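3.2 Board layout and order of removal 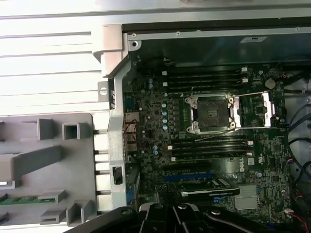
The workstations collected at the Gredstead site were taken apart in two stages. In the first stage the case was opened and the processor and memory were taken out and logged. In the second stage the remaining cards and the board itself were removed. This section deals with the state of the machines between the two stages, when most of the choices about reuse were made.

Boards with memory on both sides of the processor socket took more care than the small office boards described by Zou in the Naltness report. On the board in Figure 2 the slots form two banks of four, one above the socket and one below, and every slot has to be checked before the board can be entered as cleared. Workers sometimes logged a board as cleared after emptying only the upper bank. We changed the log sheet in October so that each bank had its own line, and the mistake became rare.

The socket is the part most easily damaged at this point. Once the processor is out, the contact field is open to dust and to anything dropped on it, and a bent contact usually ends the useful life of the board. Our instructions asked for a plastic cap to be fitted whenever a board was going to be stored. For boards going straight to the second stage the cap was optional, and in practice it was seldom used.

Loose wires were a smaller problem. A thin wire lying across the board can catch on a slot latch when the board is lifted, so workers were told to move wires aside before touching the screws. Graphics cards were left for the second stage. They are heavy compared with memory modules, and a card that is only partly seated should be supported by hand while the case is moved.

The coin cell was removed last and placed in a separate bin. The Stubbs sorting guide puts this step first, but we found that workers who started with the cell often set it down on the bench and forgot it.

Figure 2. Workstation board with the processor socket and both memory banks empty. The expansion slots and a graphics card are below the lower bank.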